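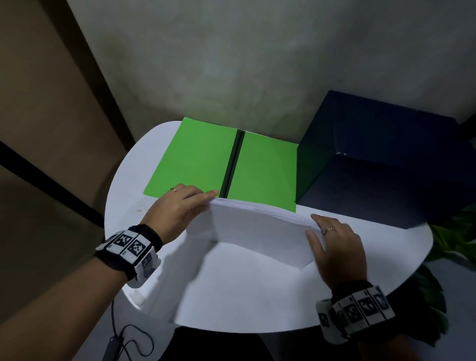

Category: Grippers / Camera tracking

Ticket 6033 is the wrong one, sorry – mine is 3033. I'm trying the Mistura gripper against the Nel on paper, and the wrist tracks jump whenever the stack bends. 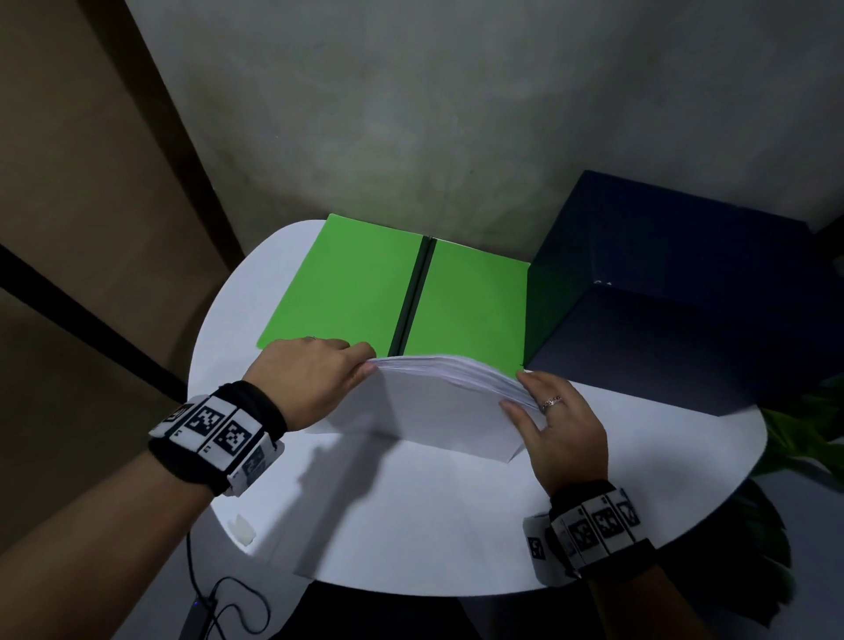 Flonine support asked which controller build I was on, and whether both wrists jumped together. Build 766, and no, the left goes first!

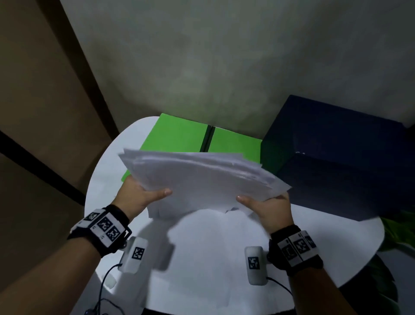 I swapped the Mernatov camera back in and got 6 bad takes (the Nel settings were still loaded, silly me). Reloaded, trying again now.

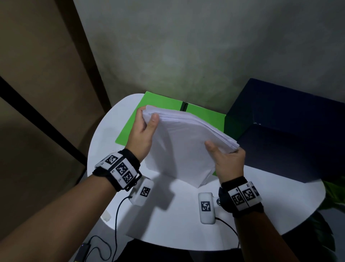 Stack held in both hands, green folder behind.

Comments
Same jumps here on 766.
Did you reset the exposure?

Contact Flonine support | Back to top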